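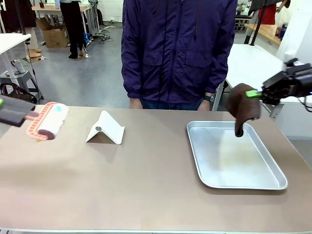

Garra plana à esquerda com o rolo tira-pelos, mão de dedos à direita com o pano, por cima do tabuleiro.

De: Catriona Gillies
Para: lista garras-e-maos
Assunto: Re: Re: pinça simples ou mão completa para o banco de limpeza?
Dezembro de 2019

Olá a todos,

Desculpem a demora, Hamish, tinha prometido resposta para a semana passada e depois meteu-se a entrega da Flinmont pelo meio. Mas cá vai, e aviso já que isto ficou comprido (vão buscar um café).

Deixo primeiro a pergunta original, para quem entrou na lista agora:

> Em dezembro, Hamish Galbraith escreveu:
>
> Viva. Estamos a montar um banco com dois braços para tarefas domésticas pequenas: limpar, dobrar, arrumar
> coisas em cima de uma mesa. O orçamento dá para duas pinças paralelas boas ou para uma pinça e uma mão
> de vários dedos. A Senga Shearer acha que a mão é dinheiro deitado fora e que com duas pinças se faz tudo.
> Eu não estou tão certo, sobretudo por causa dos panos. Alguém já experimentou as duas coisas lado a lado,
> com os mesmos objetos? E que câmara usam para ver a mesa toda?
>
> Abraço,
> Hamish

Pois bem, nós temos exatamente essa montagem assimétrica, pinça de um lado e mão do outro, e andámos a trocar objetos entre as duas até eu já sonhar com rolos tira-pelos.

Começo pela pinça. É a de dedos planos da Bernano, com a almofadinha verde na ponta. Para objetos com cabo é uma maravilha e não vale a pena inventar. O rolo da fotografia tem o cabo com nervuras, e eu estava à espera que isso desse chatices (superfície irregular, menos contacto), mas a almofada cede o suficiente e o rolo fica preso. O que nos deu trabalho foi a orientação. Se o agarrarmos muito em cima, o peso faz o rolo rodar entre os dedos e depois já não assenta direito na superfície que queremos limpar. Resolvemos baixando o ponto de preensão e deixando o rolo encostar à mesa antes de fechar com força total. Parece uma batota, e se calhar é, mas passámos de falhar 5 tentativas em cada série para quase nenhuma.

Agora a mão. É a Brultico, preta, com os cabos todos de fora – e os cabos são a primeira queixa, já lá vou. Também lhe pusemos almofadas verdes nas pontas, do mesmo material das da pinça, para a comparação ser justa. Com o pano ganha ela, Hamish, e ganha bem. A pinça também levanta um pano, claro, só que apanha uma prega e fica tudo pendurado dali. Com a mão conseguimos ajustar a pega a meio do movimento, o que dá imenso jeito quando queremos pousar a ponta de baixo no tabuleiro e só depois arrastar. A Senga tem razão numa coisa: para metade das tarefas da vossa lista a mão é exagero. Mas são os panos que vos vão estragar os números se forem só com pinças.

Os defeitos, que também os há. A calibração dos dedos foge. Ao fim de uma manhã de trabalho já temos de a refazer, e são uns 8 passos que o manual explica pessimamente (se alguém tiver a versão do Gillespie Pollock, com as notas à margem, mande-ma, por favor!). E os cabos: fazem uma volta por trás do pulso e, se o braço roda demais para dentro, prendem. Limitámos a rotação no controlador e vivemos assim, mas perde-se alcance no canto da mesa mais afastado.

O tabuleiro de alumínio foi outra aprendizagem. Reflete luz para todo o lado e a câmara de profundidade via buracos onde havia metal. Pensámos em pintá-lo de mate, a Heather Hepburn não deixou, e com razão, porque em casa das pessoas os tabuleiros brilham. Acabámos por mudar o ângulo das luzes e tapar os buracos por software. Continua a falhar junto ao rebordo, para ser franca. O suporte branco dobrado deu menos luta do que eu temia, apesar de ser branco e ter aquelas faces inclinadas. Ainda não decidi com qual dos lados o vou pegar.

Quanto à câmara, Hamish: fixa, a apanhar a mesa inteira, e mais nada para começar. Experimentámos câmaras nos pulsos e vamos voltar a elas, mas a fixa é a que uso para perceber o que correu mal. Apanha também quem está atrás da mesa, como se vê, e isso no nosso caso não incomoda o detetor. Se o vosso for mais sensível, recortem a imagem logo à entrada.

Preço: a mão ficou-nos em 3920 euros, já com o adaptador para a flange. Não é pouco. Peçam o adaptador na mesma encomenda, nós não pedimos e foi um filme.

Portanto, no vosso lugar eu ia para uma de cada. E se a Senga não se deixar convencer, ela que venha cá passar uma tarde a tentar dobrar panos com duas pinças, que eu ofereço o lanche.

Falta-me testar esponjas e sacos de plástico. Alguém tem dados com sacos? Mesmo que sejam maus?

Beijinhos e abraços,
Catriona

Recebeu esta mensagem por estar inscrito na lista garras-e-maos.
Este arquivo utiliza cookies para guardar as suas preferências de leitura. Ao continuar a navegar, aceita a sua utilização. Aceitar | Saber mais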